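Clotberg Shared Workshop – Minutes of the bench users' meeting, 15/01/2018

Present: 12 members. Apologies: none received.

1. Minutes of the last meeting
Agreed, though two members doubted that "tidying is much improved" was ever true.

2. Budget
Balance stands at 2554. The Dalix quote for drawer inserts is 324. The meeting was not convinced that inserts would get anyone to put a tool away. Deferred.
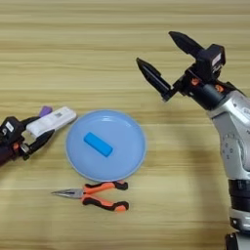 3. Small parts and hand tools
The Ondrejka bench group again proposed plates for keeping small parts together while a job is open. Several members asked what a plate does that a jar lid doesn't. It was pointed out that the blue block sits on its light-blue plate well enough, but the orange-handled pliers are lying on the bare wood right beside it – so the plate takes care of one item and the tool still has no place. Trial allowed on one table only, for 28 days.

4. Labels
Utance has offered a label scheme. Members wanted to see it used somewhere else first. No vote taken.

5. Any other business
Request for a second broom. Agreed, with little hope.

Next meeting: date to be posted on the door.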